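Gallery: Three Weeks With the Prestora Practice Room

I've been poking at simulated robots in my spare time for a while now, mostly free stuff with confusing menus, so when I signed up for the Prestora trial I wasn't expecting to stick with it past the first evening. I ended up using it for three weeks! It's a rented simulator, basically – you pick a robot, you pick a room, you drop some things on a table and then you try to get the robot to do something useful with them. No hardware, no shipping crate in the hallway, no apologizing to the downstairs neighbor.

This is a gallery page more than a proper review (the long write-up with all my settings is on its own page), but I'll put my general feelings here so the pictures have some company.

Setup took me 11 minutes, and most of that was the download. You get a launcher with a list of rooms down the left, and each room comes with its own furniture and its own bin of small objects. The plan I'm on has 18 rooms. I've been in maybe half of them, and I keep going back to the same one because I like the wall color and I know where everything is. You'd be surprised how much that matters when you're on your fourth try at the same pickup.

Driving the arms is the part I had the most trouble with. There are two ways to do it: with a game controller, or by typing in target positions and letting the planner work out the rest. I'm a controller person. The left stick moves the hand around, the right stick turns it, and the triggers open and close the fingers. Switching between arms is one button, and for the first few days I hit that button by accident constantly and sent the wrong arm wandering off. They let you remap it in the settings, which I wish I'd found sooner.

The thing I ended up loving is the choice of views. You can look out from the robot's head, which gives you the whole table plus a fair amount of robot, or you can switch to a close view that sits right behind the gripper. I use the head view to get near what I want and the close view for lining up the fingers. If you lose track of where you're pointed in the close view (I do this a lot), tap back to the head view and you'll find yourself again in a second or two.

Now the grumbles. Small objects are fussy. Anything thin wants to be approached at exactly the right angle, and the grip settings are buried two menus deep under a heading called Contact, which meant nothing to me. The save system only keeps 50 runs before it starts throwing out the oldest ones, and it doesn't ask first. I lost a good one that way and sulked. Also, the fans on my laptop get loud in the bigger rooms, so I've been closing everything else before I start.

Here are a couple from my favorite room. Click through for the full-size versions.
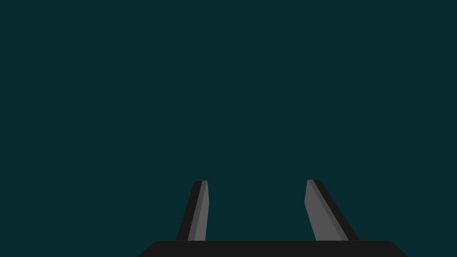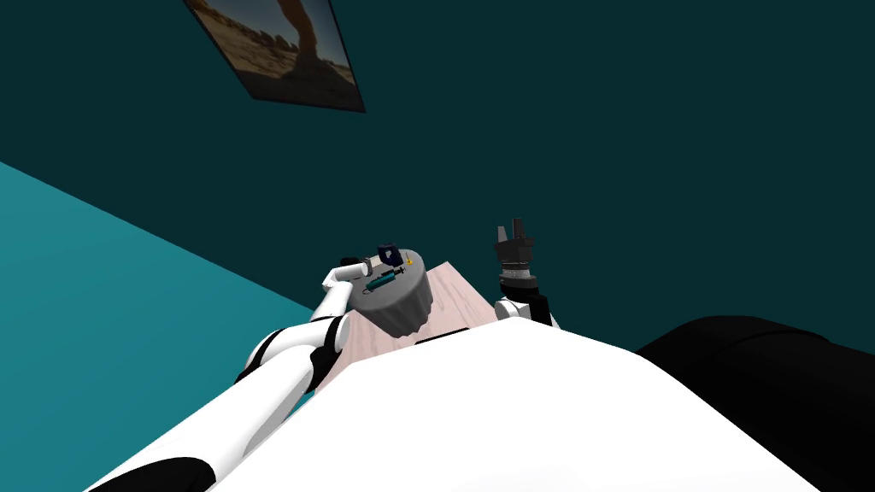

Close view with the fingers open first, then the head view with the left hand in close by the little navy cube. I like the desert picture on the wall in the second one.

What it costs and who I'd point at it

The trial is free, and after that it's a monthly plan you can pause whenever you want. I paused mine in February when work got busy and everything was still there when I came back, including my button remapping, so full marks for that.

If you already have a robot and want to test your own code before running it for real, look closely at the export options before you pay. I found them thin, and I'm not the right person to judge them. If you're like me and just want to learn how two arms and a table work without spending real robot money, I'd say go for it. I also tried Larneo for a few evenings and it has nicer lighting, but the controls made my thumbs hurt and I didn't renew.

I'm staying on the Prestora plan for now. Next up I want to get through the kitchen rooms, and when I've got enough decent pictures from those I'll start a second gallery.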